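Clatside benchtop recall widened after hardener fault

Momenen has widened its recall of pale laminate benchtops sold under the Clatside name, after further reports of the surface layer lifting near sinks and cooktops.

The recall first covered 100-series tops in the longer kitchen length. It now takes in the shorter vanity and laundry tops made on the same line. The company said the fault lies in a batch of adhesive hardener that was mixed below strength and used on the line in December. Panels glued with it can lose their bond when the edge is exposed to steam or standing water.

Up to 2,000 tops are affected. Most went to builders' merchants and kitchen fitters, with a smaller share sold over the counter in flat packs.

Dilruba Mollah, product compliance manager at Momenen, said the fault did not affect the strength of the core board. "The top will carry its normal load. The risk is a raised edge, which can cut a hand or let water into the board," she said.
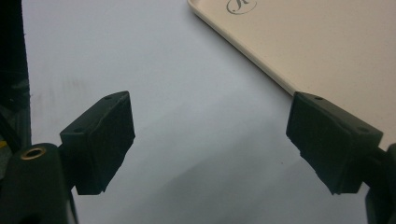

A pale tabletop surface behind two black gripper fingers.

Owners can check the batch code printed on the underside of the top, close to the rear edge. Affected codes begin with the letter C and end in the numeral 2. Tops fitted over cabinets can usually be read by removing the upper drawer. Where the code has been painted over or trimmed off during fitting, the company will accept a dated receipt.

Replacement tops will be supplied by Ragnarsson, which already makes the matching splashbacks. Momenen will pay for removal and refitting to a limit of $200 a top. Work above that figure, such as moving gas or plumbing connections, needs written approval before it starts.

Thiện Lò, who runs the kitchen fitting firm Morix, said the limit would cover a straight run but would fall short for corner joints. "A mitred corner means two tops come off, even if only one has the wrong code," he said. Momenen said it would assess corner joints case by case.

Owners who choose to keep an affected top are advised to seal the cut edges with silicone and to wipe up water promptly. Tops with visible lifting should not be sealed.

Claims can be lodged through the retailer. The phone line opens at 8 am on Wednesday.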